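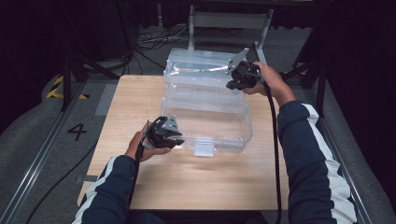

*Clear storage box on a wooden tabletop.*

# Kalbridge Seed Swap: your questions

**Do I need to bring seeds to take seeds?**
Nope! Come empty-handed if you're new. We had 156 varieties on the tables last February, and plenty went home with first-time gardeners (some of whom are now growing far better tomatoes than I am).

**What can I bring?**
Vegetables, herbs, flowers, all welcome. Please write the variety and the year you saved it on every packet. "Red pepper, maybe hot" is fun but hard to plan a bed around.

**How should I store seeds until the swap?**
Cool, dark and dry. Paper envelopes inside a lidded box work well, and a clear one lets you read the labels without digging through everything. Let seeds dry fully first, about 4 weeks for squash.

**Are hybrids OK?**
Store-bought hybrid packets are fine. Seeds saved from hybrids can grow into almost anything, so mark those "surprise" and put them on the end table. I love that table!

**How old is too old?**
Onions and parsnips fade after a year or so. Beans and tomatoes keep going much longer. Santosh Dwivedi will show you the damp paper towel test at 10 a.m.

**Where do I park?**
Behind the Grikham Street library. The front lot fills up fast.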